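Re: Washing second-hand clothes before they go out again
4 min read

July 25, 2026

On the question raised on the list last week:

> We have taken over the children's clothing exchange at the Stukolska
> hall and have no written rules for washing. Some people say everything
> must be done at 60, others say 30 is fine and saves money. We also get
> a lot of printed T-shirts and the prints are coming off. Does anyone
> have something we could copy? We have 2 machines and no dryer.

We have been running the exchange at Ikska for four years and our rules fit on one sheet. Copy whatever you like.

Sort before you weigh anything. We sort by colour first and by fabric second, and we check pockets at the same time. Tissues are the worst thing you will find. Coins only make a noise, but one tissue means brushing down a whole load by hand.

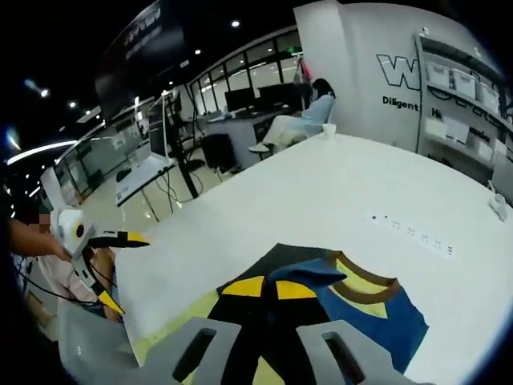
Blue, black and yellow clothes in a pile on the white table.

Strong colours with pale trim are a problem of their own. A dark body with a light neckband should go in cool the first time, with other darks, and come out as soon as the drum stops. Most of the colour that ends up on a collar gets there while the wet clothes are sitting in a heap. If you cannot empty the machine when it finishes, do not start it. We lost a good part of a load that way in February and have used the delay timer ever since, set so the programme ends when the afternoon shift arrives.

On temperature, we wash by type of item. Bibs, muslins, vests, towels and bedding go at 60 if the label allows it. T-shirts, trousers and jumpers go at 30 or 40, depending on the label. Anything with a stain gets treated first, because a hot wash will set some stains for good. Egg, milk and blood need cold water. Grass needs a bit of soap rubbed in and left. For grease we use ordinary washing-up liquid.

If the label has been cut out, treat the item as a 30 wash. You will see a lot of cut labels in children's clothes.

Prints: turn the shirt inside out, 30 degrees, low spin, and never iron over the print. The older rubbery prints crack whatever you do. If a print is already lifting at the corners we put the shirt in the play clothes box, where people don't mind.

Powder or liquid: we use powder for whites and liquid for everything else. We tried the Addo liquid and it was all right, though we had to use less than the bottle said or it did not rinse out. We do not use softener at all. It makes towels worse, and several of our families have children with sensitive skin who ask us about it. Whatever you choose, write it on the wall so you can answer the question.

Drying is the hard part with no dryer. We manage with 20 metres of line and two folding racks. Leave a gap between items, even if it means fewer loads in a day. Shirts dry quickest hung from the hem. Jumpers go flat on a towel. In wet weather we run a fan across the racks, with a window open at the far end of the room. If something still feels cool at the seams it is not ready to fold, and if you box it like that the whole box will smell by the following week.

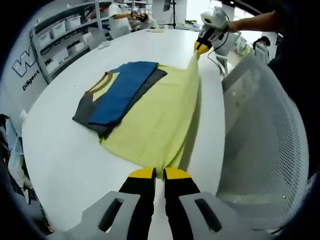 Posted by: Ikska Clothing Exchange (list member)

Folding is worth agreeing on too. We had three different ways of doing it and the shelves looked a mess. Now everything is smoothed out face down, sides in, bottom up to the neck, with the size showing on the outside. The sizes are written on masking tape. Stickers leave a mark on fleece and the safety pins kept going missing.

For costs, our detergent and stain remover came to 761 for last year, paid out of the entry money. Electricity is included in the hall hire, so I can't give you a figure for that. If yours is metered, it would be worth reading the meter before and after a normal wash day so you know what a load costs you.

Storage boxes: we bought the Grodeo ones with the clip lids. The lids are fine but the clips go brittle in an unheated store. If I were buying again I would get plain crates and cover them with a sheet. Don't use bin bags for anything clean. Sooner or later someone puts them out with the rubbish.

Last thing, on things you can't rescue. We keep one bag for rags and one for buttons and zips, and empty both at the end of each month. If an item has been through the wash twice and the stain is still there, it goes in the rag bag.

I can send the sheet as a text file if anyone wants it. Reply off list, please, as attachments get stripped here.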